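Pad comparison on the hand-held gripper: black garments slipping, focus hunting
6 min read

Status: open, waiting on second pad set
Component: hand-held gripper, finger pads and wrist camera
Reported against: Stuser pads, Wondanlow controller firmware from August

Summary

I've been comparing two finger pad sets for the Sillutholm folding work, and I have a slip problem that only shows up on dark, smooth clothing. Towels are great. T-shirts are great. Knitwear is so good I did extra runs just for fun. Then I moved on to outerwear and the numbers fell over. Logging everything in this ticket so the pad people and the camera people are reading the same notes.

What I expected: pads close, fabric bunches between them, fabric comes up and stays up until I open the hand.

What I got: on thin shell fabric the first layer slides out during the lift, usually in the first 2 seconds. The controller still reports a good grasp, and that worries me more than the slip does.

Setup

Same bed, same lamp, same operator (me) for all of the runs. Garment laid flat, hand brought in from above, close, lift, hold, open. I went through 50 lifts with each pad set before writing anything down as a result. Force limit at the default, finger speed at the default. The camera is the wide one that sits behind the fingers.

The starting pose matters more than I thought it would. I line the open fingers up over the cloth and stop there until the exposure settles. With black cloth on a pale quilt that takes a while, and it's also where the focus hunting happens. If there's big white print in view – the LUXURY DOOR WORLD FACTION lettering on the garment I'm using at the moment, for instance – the focus locks on almost at once. Over plain black it wanders.

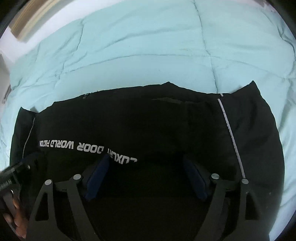 Things I tried, in order

1. Cleaned the pads with a barely damp cloth and let them dry overnight. Small improvement, gone by the tenth lift. I suspect lint, but the pads looked clean to me.

2. Raised the force limit one step. Helped with cotton, where I didn't need help. On the shell fabric it squeezed the top layer out faster, like a wet bar of soap.

3. Lowered the force limit one step and slowed the close. This was the surprise! The fabric has time to fold up between the pads before they meet, so you end up holding a wad instead of a single layer. Slips dropped a lot. I was grinning at the log file like a fool.

4. Swapped to the Dimaculangan pads, which are firmer. Better on seams and zippers, worse on everything soft. They also click when they meet empty, and I found that useful: you can hear a missed grasp before the controller admits to it.

5. Went back to the Stuser pads and changed where I grab instead of how. Flat middle of the back: bad. Pocket edge: fair. Hem: good. Elastic cuff: excellent. Anything gathered gives the texture something to bite on.

6. Turned off auto exposure and set it by hand. The picture is duller but it stops pumping whenever the dark cloth fills the view. Focus hunting went from constant to now and then.

7. Restarted the controller between sets. No difference at all, please don't suggest it again.

Where I am now

Step 3 plus step 5 is the combination I'd recommend for anyone starting on outerwear. Low force, slow close, go for the gathers. With the cuff between the pads the cloth twists up into a tidy column and you can see at a glance how much you've got hold of. The slip count in that last set was 3, all of them on grabs where I got impatient and lifted before the close had finished.

I'm still not happy about the grasp flag. It goes true when the motor current crosses the threshold, and the fingers meeting each other will do that just as well as fingers meeting a jacket. For towels you never notice. For thin fabric it means a share of my "good" lifts in the older logs could be air. I've started checking finger gap at the end of the close as well, and I'd like that in the firmware and out of my spreadsheet.

Also, a small happy note for whoever chose the new finger texture: it doesn't snag. I've been rough with it around zipper pulls and cord ends and haven't pulled a thread yet. The old smooth set used to leave shiny marks on fleece and I see none of that with these.

Questions for the next round:

– Does the slow close hold up on lined coats, where the two layers can slide on each other?
– Can we get the Dimaculangan firmness with the Stuser surface? That would be my dream pad.
– Is there a way to log finger gap at the full rate? Right now the file stops at 2000 rows and I lose the tail of any long hold.

Leaving the cuff grab here for comparison with everyone else's.

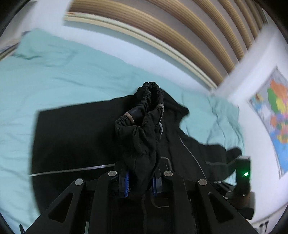 Wondanlow support: the row limit is a default in the logger and you can raise it in the config, under the recording section. Restart the logger afterward, the controller can stay up. On the grasp flag, you're reading it correctly. It is current only. Finger gap is already measured on your firmware, it just isn't part of the check. Could you attach one log with a confirmed miss and one with a confirmed hold on the same fabric? Please leave the force limit where you have it now so we can compare the two curves.

Found the setting, thank you! Logger is running long holds without dropping the end. I'll attach a miss and a hold from the low force runs tonight. Looking at the two side by side, the gap on the miss closes all the way in one smooth slope, and on the hold it flattens out early and stays there. You could pick them apart from across the room.

One more from this end – I repeated the hem grabs with manual exposure and there was no hunting in the whole set. I think the focus part can be split off into its own ticket and closed. Keeping this one open for the flag and for the firmer pads when they arrive.

2 comments
Share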